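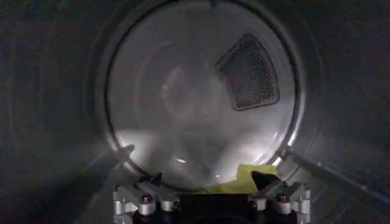
Prarkuso Civil Rights Circle
Minutes of the June meeting, Tripathi Hall
Opened 7:05 p.m. Quorum present.

1. Minutes of the last meeting
Approved with one change. Under item 4, "the city agreed to share the policy" now reads "the city said it would share the policy." We still don't have it.

2. Plate reader contract (Bridico)
The city released 256 pages in answer to our records request. Most of the pricing section is blacked out, and so is the part on who can search the data. The cover letter calls this "full disclosure." Members who read the whole packet found no warrant rule for searches of older records. The police summary says searches are "limited to legitimate purposes," with no definition of legitimate and no one named to check.
One member asked whether we should give the city credit for answering at all. The general view was no — the law already requires an answer.
Motion to appeal the redactions. Carried, 2 opposed on grounds of cost.
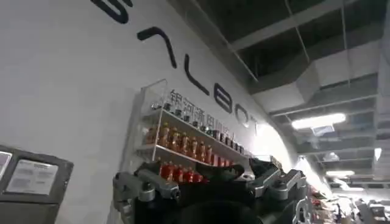 Black lettering on the curved wall, with the clear display shelf under it.

3. Park permit ordinance
The draft would require a permit for any gathering of more than 23 people in a city park if signs are carried. A birthday party of the same size needs nothing. The city attorney's memo says the rule is content neutral. Several members could not see how, when the signs are what trigger it.
The memo also says denials will be "rare." There is no deadline for a decision and no appeal step in the draft, so we have only the city's word for that. Our written comment will ask for both, and for the sign language to come out.

4. Tonance petition
The Tonance online petition against the ordinance is reported to have passed 2000 signatures. It was pointed out that the form doesn't ask for an address, and the council will say so the minute we bring it up. Agreed to mention it in our comment but not lean on it. Paper sheets with a street address line will go out before the hearing.

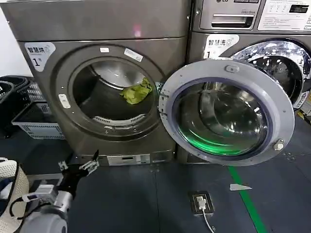
Front-loading washing machine, laundry room.

5. Know-your-rights handout
Second draft reviewed. The line "police can never ask for your name" is wrong as written and was struck. The section on filming officers stays. Not to be printed until a lawyer has read it.

6. Other business
The mayor's office has offered us a seat on a "listening panel." Nothing in the letter says what the panel can decide. Tabled until they tell us.

Adjourned 8:50 p.m.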